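Ticket 478: Replace rod tool or buy second end effector before budget closes
Status: Waiting on requester
Queue: Lab Equipment / Purchasing
Opened by: Raghda Akl
Assigned to: Ezekiel Calloway
Opened: Oct 19, 2020

Raghda Akl wrote:
Hello, I open this ticket for the sorting cell. We have two problems and I think they should be decided together, so please do not split the ticket.

First problem. The rod tool moves the blocks well when they stand alone on the board. When two blocks touch, the rod pushes both, and the program must stop and plan again. In June we accepted this. Now the task list for next year includes separating groups by color, and I am not sure one rod is enough.

Second problem. The quotation from Grallton for a two-finger gripper is $1,978 without the adapter plate. The adapter is $900 more. Our line for tooling does not cover both.

Ezekiel Calloway wrote:
Thanks Raghda. Before I ask Grallton for anything, can you send the current setup with the arm at the start position? I need to see which shapes you push and how much free board you have. Also, is the wood board still fixed to the table, or did you go back to clamps?

Raghda Akl wrote:
The board is still fixed with bolts, at the front corners you can see the heads. Start position, red and green on one side, yellow and blue on the other:
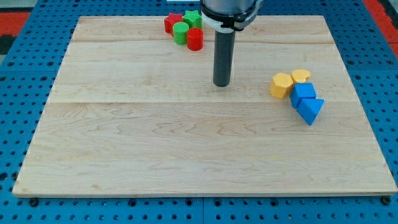 Vol. 3, No. 9

Sorry, the line above came from our lab bulletin when I copied from it. Please ignore it.

The pair which gives the most trouble is the blue cube and the blue triangular prism. They touch already at the start. The stars also, because the rod slides on the points and the star turns. The cylinders are easier for me to predict.

Ezekiel Calloway wrote:
OK, that helps. Two questions.
1. Did you try a smaller step when the rod comes near a touching pair?
2. Would a wider flat tip on the same rod be useful? Sorensen can make one for $478 and it needs no adapter.

Raghda Akl wrote:
1. Yes, we tried it. It is slower and the result for the prism is the same.
2. A wide tip is good for pushing a whole group. For separating I believe it is worse. I would like to hear Jalen's opinion, he wrote the push planner.

Jalen Ferreira wrote:
Agree with Raghda, wide tip does not separate. I would keep the rod for pushing and budget the gripper with adapter as one item. If we buy the gripper alone it will stay in its box.

Ezekiel Calloway wrote:
Understood. I will put both parts on one request and ask Corinne if the adapter can be charged to maintenance. Raghda, please confirm the flange drawing for the wrist, the quotation does not mention it. I set the ticket to waiting until I have the drawing.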